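### 3. Oiling a new board

Your Avell oil is food safe and goes on beautifully, so take your time with this part and enjoy it!

1. Wipe the board with a damp cloth and let it dry overnight, standing on edge.
2. Warm the bottle in a bowl of hot tap water for 4 minutes.
3. Pour a thin line of oil down the middle and spread it with a lint-free rag, always along the grain.
4. Wait 60 minutes, wipe off the extra, then turn the board over and do the other side.

**Note:** Maple drinks up the first coat fast. Give it two more, a day apart, and the darker strips will really start to glow.
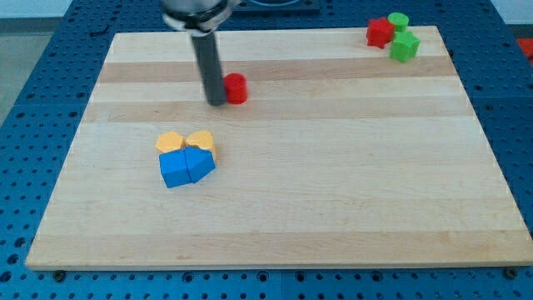

**CAUTION: OILY RAGS**

Spread used rags flat outdoors to dry. Never ball them up or drop them in a trash can.

**Monthly care**

5. Wash with mild soap, never in the dishwasher.
6. Rub in a fresh coat whenever water stops beading (in January, with the heat on, that may be every 2 weeks).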